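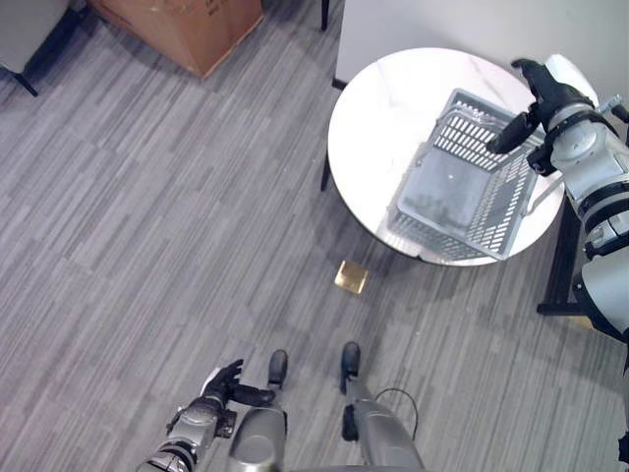

Kutbridge Basket Set: house rules and data card

Hi, and thanks for grabbing the set! I'm the one who keeps this file up to date, so if something in it is wrong, blame me and not Bleddyn Edwards, who wrote the recording software and would like you to read his notes too (they're in the docs folder).

What you get

200 episodes of a humanoid working with a gray plastic shopping basket on a round table, seen from the robot's own head. Each one has head video, joint positions for both arms and both hands, and a short text label. We recorded the lot in August at our Kutbridge office, on the striped carpet you'll get very used to.

Rules we record by

I'm putting these up front so that anyone adding to the set does it the same way.

Both hands stay in the log, even when only one is working. People kept trimming the idle arm out to save space. Please don't! Where the left hand is waiting matters just as much when you train on this.

Nobody comes inside the taped line while the motors are live. The tape is 2 meters out from the table. If you have to fix the basket, stop the robot first, wait for the operator to say "clear," then walk in. Shirley Wainwright holds the stop button and her word is final, even if you're sure you're quick enough.

Set the basket at an angle, and change the angle between takes. We squared it up with the operator every time in the first batch and the policy learned exactly one grasp. That batch is gone now.

If an episode goes badly, keep it and label it "fail." Drops, missed handles, all of it. Throw one out only if the log has a gap longer than 100 ms.

Leave ordinary stuff in the room where it is. Boxes, chairs, whatever. I'd much sooner have a model that has met a cardboard box.

Labels

Write what the robot was asked to do, in plain words, like "pick up the basket by the handle." One sentence is plenty. Hartley, our label checker, complains about anything over 600 characters, and I've only ever seen it do that to me.

Known problems

The robot's own arm can cover part of the table, so don't count on seeing the whole base. Shiny tabletops also throw off our depth estimates, and I haven't found a good fix. The Taststead set used a matte table, so don't mix the two without checking your depth first.

Adding your own episodes

Run the Pletar check script, fix what it flags, then send me the folder with a line on who ran the stop button.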